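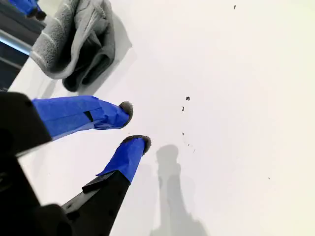

Sauerteig, Woche drei: Ich lebe noch, Mallow auch

Ja, mein Starter heißt Mallow. Hanne Þorgeirsson hat ihn so getauft, als sie mir im Oktober ein Gläschen davon in die Hand gedrückt hat, und den Namen wird er jetzt nicht mehr los. Seitdem drehe ich morgens als Erstes den Deckel auf und schnuppere. Joghurt ist gut, Apfel ist auch gut, Nagellackentferner heißt: füttern, und zwar sofort!

Die ersten beiden Brote waren Fladen. Ich hatte mich brav an die Uhr gehalten, vier Stunden, wie es im Rezept steht, und dabei völlig übersehen, dass meine Küche im Herbst ungefähr so warm ist wie ein Treppenhaus. Jetzt steht die Schüssel im Backofen, nur mit eingeschalteter Lampe, und der Teig darf so lange gehen, wie er will. Gestern waren das bis zu sieben Stunden Wartezeit mit ständigem Gucken (ich weiß, ich weiß, Tür zulassen).

Weil ein paar von euch gefragt haben, so backe ich im Moment:

500 g Weizenmehl 1050
350 g Wasser
100 g Mallow, frisch gefüttert
10 g Salz

Mehl und Wasser verrühren, eine halbe Stunde stehen lassen, dann Starter und Salz rein. In der ersten Zeit dehne und falte ich dreimal, danach lasse ich den Teig in Ruhe. Über Nacht kommt er im Körbchen in den Kühlschrank. Morgens in den heißen Gusstopf, 27 Minuten mit Deckel, 20 ohne. Mein Ofen ist alt und schummelt bei der Temperatur, also bitte bei euch lieber selbst hinschauen.

Guðlaug Kjærgaard schwört auf einen Anteil Roggen und hat mir dazu eine Mail geschrieben, die länger war als dieser Beitrag. Ich habe es probiert — kräftiger im Geschmack, klebriger an den Fingern, und die Schüssel musste ich zweimal einweichen. Mein Freund fand es besser, ich bin noch unentschieden.

Was ich immer noch nicht kann: einschneiden. Bei mir reißt das Brot grundsätzlich neben dem Schnitt auf. Falls jemand einen Trick hat, ab damit in die Kommentare! Nächstes Mal schreibe ich dann über die Reste, aus denen man ziemlich gute Pfannkuchen machen kann.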